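OK so I've been promising this for weeks. Thread on whether a machine can do the dull parts of a grocery job yet. Short version: bits of it. Long version, keep scrolling

I worked produce at Plinola for years before I started writing about this stuff, so I come at it as someone who has restocked a lot of cabbage at 6 in the morning

First thing people get wrong. They ask "can it pick up a cucumber." Fine, yes, lots of arms can pick up a cucumber. The job is picking up the cucumber, seeing the soft one under it, pulling that, turning the rest so the tray looks full, and moving your feet when a cart comes through

And baskets. People never think about baskets. Customers leave them everywhere, on the floor, on top of the onions, handles up, handles down. A new hire gets shown where the stack is and that's the training. Takes one minute

For a machine it's a whole project. Find the handle, it's thin. Get the fingers under it. Lift without it swinging into your display. Then walk with it!! Then put it on a stack where they have to nest or the whole thing leans

Cecilia Owusu at Dosel keeps a tally of this kind of thing and sent me hers from April. 149 basket tries, 34 where someone had to step in. Which sounds bad and then you remeber where it was two years ago

Also her tally only counts the grab and the lift. Stacking is a separate sheet and she wouldn't send me that one, lol

Time matters too. She's got a basket pickup at 25 seconds on a good run. I can do it in two while talking to someone about melons. But I also want to be paid, and I go home

Things I think are close: carrying baskets back. Moving a full crate from A to B on a flat floor. Facing boxed stuff on a shelf

Things I think are not close: leafy anything. Misting. Deciding what is still good enough to sell. Grapes, forget it -- loose grapes on a floor are a job by themselves

Home version of the same list, since people always ask. Picking up laundry, close. Folding it so you'd wear it to work, not close. Dishes in the rack, kind of. The pan with the burnt bit, no

What I'd watch for is hands. Wheels and cameras got good a while ago. Fingers are the slow part. Rubber tips help a lot with plastic, less with anything leafy

Floor level work, 2nd May, basket and produce stand
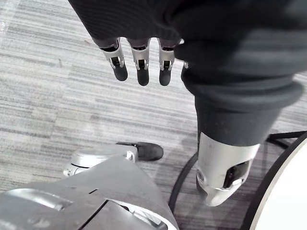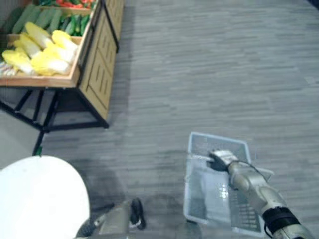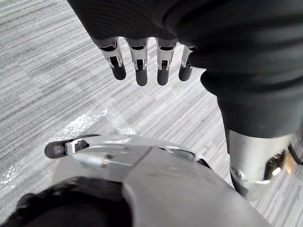
Sandra Hebden replied that two seconds is a young person's number, and that after 20 years of bending down for baskets at Adeleke her back would happily wait the 25. She doesn't care if it's slow, she said, she cares if it blocks the aisle, and has anyone timed THAT

Fair point and no, I haven't seen anyone time it. Asking Cecilia. Will add to the thread if she's got a number

Also a few of you asked about the Lultmont store trial, I don't know anything yet, they havent called me back -- if you work there my messages are open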